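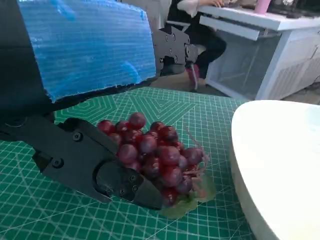 Precious Mathebula
Walks Secretary, Bredness Shore Guides

Minutes of the Spring Guides' Meeting
Apr 15, 2018, upstairs room at the Irer Visitor Hut

Present: Seidu Frimpong (chair), Precious Mathebula (minutes), and 14 guides, old hands and new faces together. Apologies came from four people, two of whom sent cake anyway, for which many thanks.

1. Welcome

Seidu opened the meeting a little after the kettle had boiled and said how lovely it was to see such a full room after the long winter. He gave a particular welcome to the guides who finished their training in November and have been shadowing walks at Wuven Point ever since. They have now been out in sleet, in fog and in that dreadful wind we had over the half-term walk, and all of them have come back for more, so we think we can call them keen!

2. Minutes of the last meeting

Agreed, with one small correction. The seagrass patch recorded as "north of the jetty" is to the south of it. I had my map upside down and I am sorry to anyone who went looking.

3. Matters arising

The new signboard at the top of the Irer steps is up and looks very smart. The picture of the shore crab has been put next to the words about the hermit crab, and the other way round. Seidu has written to the printers, who were very nice about it and will send a sticker to go over the top. Until then, guides are asked to mention it to visitors at the start of the walk (the children rather enjoy spotting the mistake).

The spare wellingtons have been sorted into pairs and put back in the hut cupboard. We have plenty of large sizes and hardly any small ones. If your children have grown out of theirs, please do bring them along.

4. Report on the winter walks

We led four public walks over the winter, all of them on the lower shore at Wuven Point, and 200 visitors came along in total. That is a very good figure for us at that time of year, and it is thanks in large part to the two evening walks, which filled up within a few days of being announced. People do seem to love going out with a torch.

Sightings were good on the whole. The evening groups saw a great many prawns and several small octopuses, one of which sat in the same pool for both walks, or at any rate an octopus did. Brittle stars were plentiful under the ledges. The anemones near the second groyne looked rather sorry for themselves after the storms, and we would like guides to keep an eye on that stretch and write down what they find, even if what they find is nothing much.

There was a good long chat about the stones. Some visitors are turning them over and leaving them upside down, and on the busier walks it is hard for one guide to be everywhere at once. After going round the room it was agreed that only guides will lift stones from now on, that each stone goes back the way it was found, and that we will say so clearly and kindly in the opening talk.

5. Ruppert Sands

This item took up most of the meeting, as everyone had expected it would.

We have been asked if we would like to start guiding at Ruppert Sands, which is a bigger and flatter site than the ones we are used to. Seidu and I went over to look at the lowest tide last month and came back very excited and extremely muddy. There are sand dollars, moon snails, sea pens right out by the channel, and more fan worms than either of us had seen in one place before.

Against that, the tide comes in quickly across the flats and from two sides, and there is a soft patch just beyond the old posts where I lost a boot and very nearly my dignity. Several guides felt strongly that we should not take the public there until we know the ground properly. Others pointed out that people already wander out alone with no idea of the tide, and that a guided group would at least be a safe one.

It was agreed that:

- We will hold three trial walks this summer, for guides only, to mark out a route and learn the timings.
- No trial walk will go beyond the old posts.
- Groups on any later public walk will be kept to 40 visitors, split between at least four guides.
- Seidu will ask the harbour office for advice on turning-back times.
- We will talk it all over again in November, once everyone has been out there.

6. Training for new guides

The next course will follow the same pattern as the last one, with two indoor evenings and then plenty of time on the shore. A couple of last year's trainees said very gently that the evening on seaweeds was on the long side. As the person who gave it, I accept this, and will try to keep to the hour.

There was a request for a simple card showing the worms, as they are the thing guides are most nervous of being asked about. Seidu has some good drawings from his college days and will see what he can put together.

7. Money

We have enough to cover the hut hire and the insurance for the year, with a little left over. It was agreed to spend part of it on new hand lenses, as the old ones are scratched, and on a second first-aid kit to be kept at the Wuven end.

8. Any other business

The school at Bredness has asked for a morning walk for its two youngest classes. Everyone was in favour. Names to me, please, from anyone free on a weekday.

A pair of reading glasses in a green case was handed in after the last evening walk and is on the shelf by the hut door.

Would whoever has the big tide table book please return it. It has been gone since before the winter walks and Seidu is working from a photocopy.

9. Next meeting

Same room, date to be fixed once the trial walks at Ruppert Sands are in the diary. The meeting closed with the last of the ginger cake, and several of us went down to the shore afterwards to catch the end of the low water.

Actions

Seidu: harbour office, worm card, sticker for the signboard
Precious: trial walk dates, hand lenses, first-aid kit, reply to the school
All guides: notes on the anemones by the second groyne, small wellingtons if you have them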